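Gripper day at Drokico

I got the 12 o'clock slot for the February visit to Drokico, which meant no lunch (my own fault, I'd forgotten to book) but a nice small group. Lawal Nnaji showed us round and let us fiddle with nearly everything, bless him!

They had two arms going, the Nimix and the Bugti. The Nimix is quicker and a good bit louder. I preferred the Bugti – it slows down so gently at the end of a move – though Caoimhe Mulligan, who'd come over with me on the train, thought it was dozy and told Lawal so.

After that came the hand-held grippers, one for each hand, cables and all, and I could have stayed there until closing. You think you know how to pick up a bit of card until your fingers are a pair of jaws. My left hand was hopeless. I kept squeezing far too early, then opening up again and coming in from a worse angle.
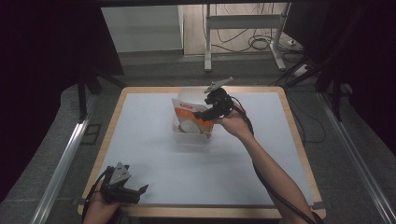 Caoimhe was much better at it, annoyingly, and she reckons the trick is to keep your wrist still and move from the elbow. I tried that and it did help a bit. We ran over by 16 minutes and missed most of the Gererau controller talk, so if anyone has notes from it, please send them my way.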